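Covering a Tabletop with Printed Cotton and a Clear Topcoat
By Ravinder Paquette
Last updated 20 Feb 2022

This method bonds printed fabric to a flat tabletop and seals it under a water-based clear coat. It works on solid wood, plywood and MDF. It is not suitable for glass, or for surfaces that will hold hot pans.

What you need
Medium-weight cotton, prewashed and ironed, 2 inches larger than the top on every side
Water-based fabric adhesive or matte decoupage medium
Water-based polyurethane, satin
Sandpaper in 60, 400 and 800 grit
Foam roller, plastic smoothing blade, fresh utility blades
Tack cloth

Choosing the print
Small and medium repeats are easier to align than large ones. Stripes and checks show any error along a straight edge and should be avoided on a first attempt. A pale background needs an even base color underneath, because dark wood shows through thin cotton once the adhesive soaks in. Prime dark tops with two coats of flat white and let them cure overnight.

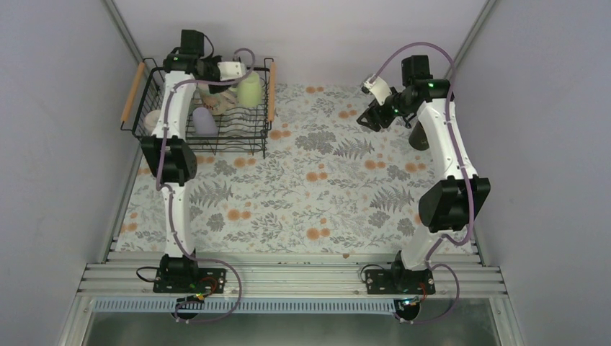 Fern and blossom print on a pale background.

Preparing the surface
Remove old wax with mineral spirits. Scuff glossy finishes with 60 grit until the shine is gone, then vacuum and wipe with the tack cloth. Fill dents deeper than the thickness of a coin. Any ridge left at this stage will be visible through the fabric.

Bonding the fabric
1. Lay the fabric face up on the dry top and mark the center of each side with chalk.
2. Fold back one half. Roll a thin, even coat of adhesive onto the exposed surface.
3. Lower the fabric from the center outward. Work the smoothing blade toward the edges with light pressure.
4. Repeat for the second half.
5. Lift and reset any wrinkle within five minutes. After that the cotton will stretch if pulled.
6. Leave to dry for 24 hours.

Edges
For a square edge, trim flush with a new blade held against the underside. For a rounded edge, wrap the fabric under and staple it every inch. Cut a small notch at each corner so the folds lie flat.

Sealing
Apply a first coat of adhesive over the fabric as a size coat. When it is dry, apply polyurethane in thin coats, four at minimum. Sand lightly with 400 grit after the second coat and with 800 before the last. Do not sand before the second coat; the paper will catch the threads.

Wait seven days before placing anything heavy on the top. Clean with a damp cloth and mild soap. Ammonia cleaners cloud the finish.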